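Re: [alliton-staff] parking permits after the move

Arsalan Durrani wrote:
> Do we need new permits for the Trevor Street lot or do the old ones
> carry over? Also is the shuttle still running from Ukum?

Old ones are good till the end of September. After that you need the green tag, 15 dollars, from the front office. Bring your plate number, they won't look it up for you.

Shuttle yes – every half hour, last one leaves at 6. Zolance runs it now so teh old schedule on the wall is wrong, ignore it. There are 300 spaces in the lot and 2 are for visitors, please dont park in those. Got a complaint already.

Desks – white ones with the tan partitions, same as the rest of the floor. Pick one and tell me which.

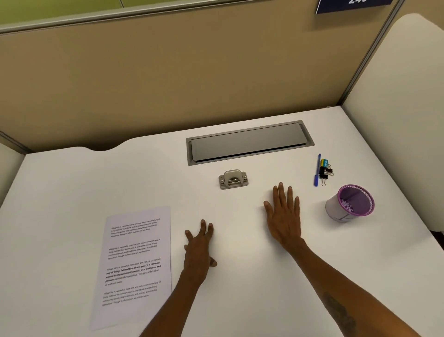
Tomos Sayce

Bike rack question, still waiting to hear. Will post when I know.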